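Gallery: Good practice at the cloth-handling table

Eltico and Bennani agreed a shared set of bench rules for work with soft materials, and the current version is dated April 27, 2020. It covers robot arms fixed to a table and used to pick up, fold and pass cloths. The full text is rule sheet 611, kept at the Stundelbridge site and sent out to partners on request. This page gives the main points, followed by pictures of the work.

The rules in short

Stay out of reach of the arms while they are powered. Reach means the full reach of both arms, with the joints straight — the part of the table they use most is much smaller than that.

Check where the cables run before each session. A cable needs enough slack for the whole movement and must never pass between the jaws.

Use only cloths from the approved list, and take out any with a loose hem. A loose thread can wind round a finger and has to be cut away by hand.

Spare cloths stay on the table only if the task calls for them. All others go back in the box.

Stop the arms before freeing a cloth by hand. Pulling against a closed gripper wears the fingers and can strain the wrist.

Write down every stop in the log, including the short ones. Sheet 611 asks for the log to be checked after every 100 sessions, and a cloth is retired at the same point whatever its condition.

Comments on the wording went to Plondonetti, who hold the master copy. Section 4, on lighting and shadows over the work area, is still open and will be looked at again in May.

Pictures from the table 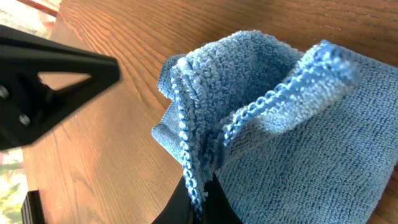 Gripper fingers at the cloth, one of them up inside the fold.

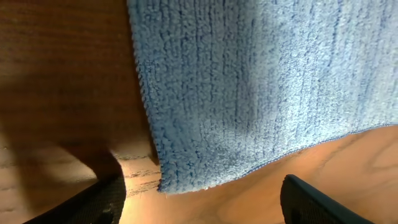
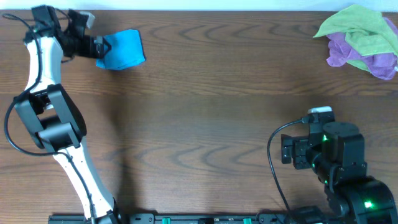
Blue cloth over the wooden tabletop; in the last picture it is held in the jaws of the white and black arm, and the black arm's gripper is empty.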